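*Greengrocery, as I understand it – an entry for the Puvomham shopkeeping pages, last tidied 14 Jun 2019*

A **greengrocer** is a person who sells fruit and vegetables, and a **greengrocery** is the shop they do it in, though round my way people say "greengrocer's" for both and I'm not going to fight them over it. I ran one for years in Puvomham (well, half of one, my brother-in-law had the other half), so please read this entry as coming from somebody who still can't walk past a crate of plums without turning one over.

## The name

The "green" part is older than most people think. A grocer was once a person who bought in the gross, meaning in bulk, and the goods were mostly dry: spices, sugar, tea, dried fruit. Fresh stuff that went off by Thursday was a different trade with different hours and a lot more mud, so it got its own word. Costermongers were the street version. The "costard" was a big ribbed cooking apple, and a costermonger was at first a seller of those, then of apples generally, then of pretty much anything you could push on a barrow and shout about.

I love that word, by the way. My gran used it as an insult.

## Buying

A greengrocer's day starts at the wholesale market, and the wholesale market starts at an hour I wouldn't wish on anyone. You walk the stands first without buying. Then you walk them again, faster, and buy. Prices drop towards the end of the morning but so does the choice, and every trader has to work out where they sit between the two. I was an early buyer for soft fruit and a late one for roots, which can wait.

Boxes are sold by weight or by count. Citrus, apples and mangoes usually come by count, so a buyer will ask for "a nine" or "a twelve" and everyone knows how big the fruit will be – the higher the number, the smaller each one is. Potatoes, carrots and onions go by the sack. Herbs go by the bunch, and a bunch is whatever the grower's hand says it is.

Gunārs Sakalauskas, who taught me most of what I know about buying, never looked at the top layer of anything. He'd lift it off, look at the second layer, and put the first one back very politely. I've seen him turn down 37 boxes of peaches in one go and then stand and have a cup of tea with the seller, no hard feelings at all!

## Judging ripeness

Colour is a poor guide on its own, and mangoes are the fruit that proves it. The red blush on a mango comes from sunlight falling on that side while it hung on the tree. Some varieties are deep red when they're hard as a cricket ball, and others stay green right up to the day they're perfect. Use your thumb, gently, near the stalk end, and then use your nose. A ripe one gives a little and smells of itself.
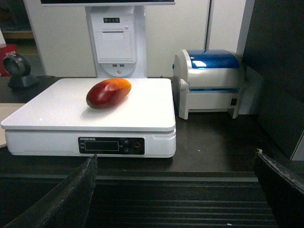
Fruits divide into the ones that carry on ripening after picking and the ones that don't. Mangoes, bananas, pears, avocados, peaches and tomatoes carry on. Grapes, cherries, strawberries, oranges and lemons stay as they were picked, and from then on they can only get older. The first lot give off ethylene, a gas that nudges them (and their neighbours) along, and that's why a ripe banana in a paper bag will bring on a hard avocado. It's also why we kept the apples well away from the lettuces, which go rusty and spotty in that company.

## Selling by weight

Loose produce in Britain has been priced by the kilogram since the turn of the century, with pounds and ounces allowed alongside. Older customers asked me for "a pound of toms" right up to the day I shut, and I gave them 454 grams, or as near as a tomato allows. A scale used for trade has to be of an approved kind and has to be zeroed properly, and if you weigh in a bag or a tub the weight of that comes off. That's the tare.

The old shops had a pan hung from a spring, and the very old ones had two pans and a set of brass weights. I kept our brass ones. They live on the kitchen windowsill and I use the biggest as a doorstop in June, when the back door's open all day.

Some things were always sold each: cauliflowers, cucumbers, lettuces, pineapples, melons. I went back and forth on mangoes. By weight is fairer, but people like to know what they'll pay before they get to the counter, so in the end ours were each.

## Display and waste

You put the bright things at the front and the heavy things low down. Beyond that every greengrocer has opinions. Mine are that tomatoes shouldn't be chilled, that mushrooms want paper bags, and that mint belongs in a jug of water like a bunch of flowers. Rotation means the older stock comes forward each morning and the new goes behind, and customers reach for the back every single time (I do it too).

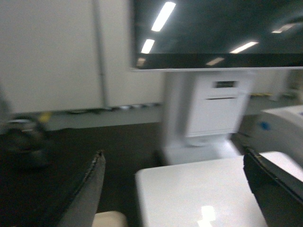

**Should a greengrocer wash the produce before putting it out?**

Mostly it's best left alone, as damp speeds up rot and a bit of soil keeps potatoes and carrots fresher. Leafy things are the exception and do well with a light misting.

Whatever didn't sell went into the bargain box, then into soup, then to a man with pigs. In our best year we sold 900 punnets of strawberries over the season and threw away almost 54, and I thought that was a very decent show.

## The apostrophe

I can't leave this out. The "greengrocer's apostrophe" is the stray one in *apple's* or *potato's*, so called from the handwritten cards stuck in the fruit. It's a bit unfair, as butchers and cafés do it just as much, but then we did write more signs than anyone else. I put one in *satsuma's* once and a retired teacher brought it up every winter afterwards.

## See also

- Costermonger
- Wholesale market
- Tare weight
- Ethylene and ripening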